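The long life of a good pair of trousers

Ernbridge has one main street, two bakeries and, if you turn left at the old post office, the best mending shop I have ever set foot in. It's called Dikden, and on the morning I visited there was a queue out the door, every person in it hugging a bag of clothes.

I'd brought a winter coat with a torn lining and low hopes. It came back to me 3 days later with a new lining in deep green, and I've been showing the inside of it to strangers ever since.

Mending is having a lovely moment. Dikden took in 433 pieces last December alone, its busiest month yet, and most of them were the plain things we wear to bits – work trousers, school jumpers, the cardigan that lives on the back of the kitchen door. Hems are the bread and butter. A good hem costs less than lunch and can turn a pair you never reach for into the pair you wear all week.

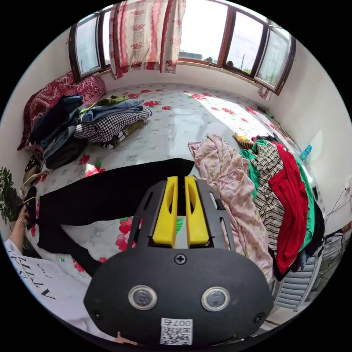 According to Gajewski, the trick is to bring things in early, while a hole is still small enough to cover with a fingertip. Leave it until the cloth around it has gone thin and you're rebuilding the whole patch, which can be done, but you'll pay for the hours.

I had no idea how much there was to learn! Wool forgives nearly everything. Stretch denim sulks under a heavy needle. Black is the hardest colour to match, as there are warm blacks and blue blacks and blacks that have faded to something near brown, and the shop keeps 70 spools of dark thread to cope with it.

Over the river in Ondo, the hall now runs a mending night, with borrowed machines and a big urn of tea. Beginners start on buttons. I went along and spent a very happy evening sewing the same one on, badly, until it held. The group is saving for an industrial machine, priced at $3,000 second-hand, and there's a jar by the door for coins.

My coat is back on its hook. The left pocket is going next – I can feel my keys through it.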